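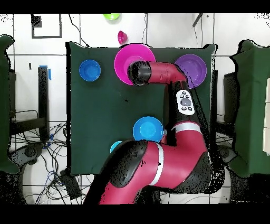 Most writing about robot failure is about drama. An arm swings through a fence, a cart rolls down a loading dock, and we all get a video. The fault I have been living with since January made no noise at all. Our arm was told to pick up a bowl, closed its fingers on nothing, lifted the nothing, carried it across the table with great care, and reported the job complete. Look at the gripper pointing down into that big magenta bowl. It looks like a machine about to do something sensible, and it looks exactly as sensible on the runs where it comes up with air.

The software that did the reporting is ours. We call it Trirell, and it sits between the arm and a log named Warkance, which was chosen in a meeting I missed. Trirell decides whether a pick worked by asking how far the fingers closed. If they stop 3 millimeters apart or more, something must be between them. Closer than that, they missed. The rule was written when we were picking up wooden blocks, and for wooden blocks it was a fine rule. A block is a block all the way through.

A plastic bowl is mostly absence with a rim around it. Pinch the rim and the fingers nearly meet. So somebody (I have read the change history, and I am being polite) lowered the threshold until the good picks stopped being marked as misses. It worked beautifully. The misses stopped being marked as misses too.

We ran 1494 picks under that setting. When we finally sat down and checked the log against the video, 300 of the recorded successes were not successes. Some were the empty-handed stroll across the table. Some were bowls nudged a hand's width and left there. And some were bowls stood up on edge, the kind I find hardest to forgive, since a tipped bowl is plainly visible to anyone with eyes and the machine had been issued several. 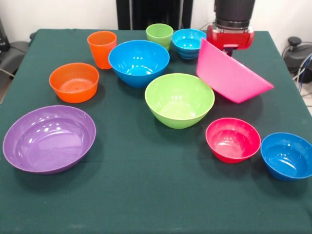 The pink bowl on its edge beneath the gripper, with the rest of the set still upright.

My complaint is with what we did next. The first proposal, and I am sorry to say it had support, was to take the square bowl out of the set. It had corners. It was "not representative." I own square bowls. I have eaten cereal out of one. If a machine's record improves each time you remove an object from its table, you can get it to perfection by lunch, and you will have a very well-behaved arm above a clean green cloth.

The second proposal was to leave the rule alone and have a person confirm each pick by pressing a key. We tried it for an afternoon. By the end of the first hour the person was pressing the key on rhythm, slightly ahead of the arm. I know this because I was the person. A human asked to agree with a machine all day will get very good at agreeing, and then the log has two liars in it where it used to have one.

The third was to slow everything down, which is what people in this trade suggest when they have run out of ideas and still have some meeting left. 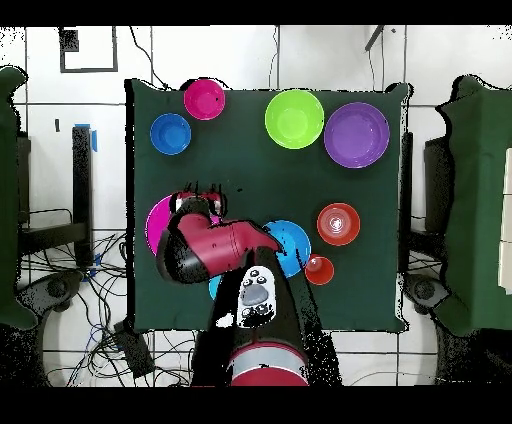

What I wanted, and eventually got after some sulking, was a third answer in the log. Trirell used to have two: done and missed. It now has "unsure," and it is required to use it. Take a moment like the one here, with the fingers hanging over the magenta bowl and most of that bowl hidden under the arm from where this camera is. From that view I couldn't tell you what the next second holds, and I have had years of practice with dishes. A program reading one number off a pair of fingers should be allowed to be at least as modest as I am.

The objection, and I heard it in three different tones of voice, is that "unsure" makes the numbers look worse. Yes. They were worse. The old numbers looked better in the way a bathroom scale looks better when you keep one foot on the floor. We had shown them to the people at Vandis, who were thinking of putting a similar arm in a dish room, and they had nodded at our success rate and started talking about shelf heights. I had to call them back. It was a short call, and I would not care to repeat it.

A dish room is where a quiet fault turns into a safety matter. Tell the next step that the bowl is in the rack when the bowl is on the counter, and the next step may swing a loaded gripper straight through the counter's airspace. Nothing on our table weighs enough to hurt you. A steel pan would, and it would be logged as complete.

Somebody will say that a camera check solves this. We have one now, from Whiteley, our other bit of homemade software, and it helps. It also has opinions about glare that I don't share. It once passed a bright reflection as evidence that a bowl had been moved. So it gets to say "unsure" too, and when the two programs disagree, the arm waits and a light goes on. The light goes on a lot. People have asked me whether it could be smaller.
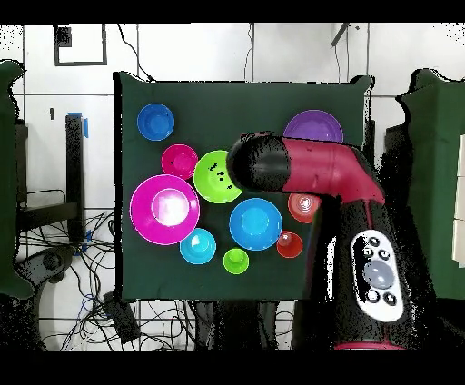

Ten bowls on the cloth, with the end of the arm just above the lime green one.

We have rerun 16 of the old failures by hand so far, and I have no triumph to report from them. The square bowl stays in the set. The threshold is back where it was for blocks, which is wrong for bowls and wrong in a direction I can live with: it now accuses itself of missing things it has hold of. I would sooner argue with that machine than be reassured by the other one. The light is still the same size.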